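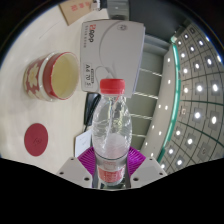

Zandville, 2023-08-14

Clisinlow hand unit: width reading drifts during a hold, arm then over-squeezes

dcordeiro
Original poster
Posting this as a fault report in case anyone else is on the same finger set. We record bottle handling with the hand unit and play the trained policy back on an arm with the motorised version of the same fingers. The first batch was 1360 recordings, mostly PET bottles, part filled, cap on.

On the arm the fingers close on the bottle, hold, and then keep closing. It is slow enough to miss on the first attempt. On the fourth attempt the bottle body folded in, the cap let go and water went over the table and into a socket strip. The breaker tripped. No injury, one dead power supply.

I went back to the recordings. Finger width should be flat from contact to release. In the bad ones it falls by 2 mm over the hold, while the video shows the bottle keeping its shape. So the arm is copying a squeeze the operator never made. Rigid objects are fine. Ceramic cups are fine.

Arm controller is the Guerra one, default settings. Any ideas before I throw out the batch?

blins
How are you getting width? Encoder, or markers on the fingers seen by the camera?

dcordeiro
Encoder on the slide. No markers.

blins
Then check the finger plates before you blame the encoder. The small screws that hold the plate to the carrier back out. The plate tilts under load, the carrier travels further in, and the encoder reports the carrier. With a rigid cup the trigger hits a hard stop and you won't notice. With a soft bottle the operator keeps adding grip to stop it slipping, and it all goes into tilt.

wfalcao
I don't agree that this is a screw problem. A loose plate gives you a step and some play. A smooth fall over the whole hold sounds like the slide creeping because the operator's hand is tiring and they pull harder. PET gives a bit. 2 mm across a waisted bottle is hard to see on a fisheye, particularly through clear plastic with water in it. I'd want a width measurement from something other than the video before saying the bottle kept its shape.

dcordeiro
Fair point about the video. I can put a solid block in the fingers and hold it for the same time.

edileuza_c
Can we talk about the arm for a moment? Whatever the recordings say, it should have stopped. What is the grip force limit set to?

dcordeiro
100 N. That is how it arrived.

edileuza_c
That is the limit for the motor and has nothing to do with what you are holding. A thin bottle folds long before that. Set it for the object. And move the socket strip off the table, whatever the cause turns out to be. Is the arm in the same spot as in your picture? There is a glass railing right by the table edge. I would not run a policy with a known grip fault anywhere near a drop.

dcordeiro
No, the arm is in a closed room on the ground floor. Only the hand unit goes out to the other tables. Socket strip has been moved to the wall.

wfalcao
Limiting force will hide the data fault. You will get a policy that always pushes into the limit and looks healthy.

edileuza_c
Log every time it reaches the limit, then. I would still have the limit.

dcordeiro
Block test done. Same operator, same hold time, plates untouched. Width fell by less than the drift in the bottle recordings, but it did fall, and a solid block doesn't compress. I then took the plates off. Two screws on the left finger turned by hand. Refitted with thread lock, repeated the test, and the reading is flat.

blins
Thread lock and a witness mark across each screw head. Check the marks at the start of every session.

wfalcao
I accept the screws for the block. It doesn't account for the full drift on the bottles, so some of that is still grip.

dcordeiro
Agreed, I can't separate the two from what I have. I have pulled every recording where width falls during the hold and am re-recording those with the refitted fingers. Older sets from February look clean, so they stay in. Force limit is now 80 N lower than it was and limit events are logged. The next arm run will be with empty bottles.

edileuza_c
Caps off as well, please.

dcordeiro
Will do. Leaving this open until the new recordings are through.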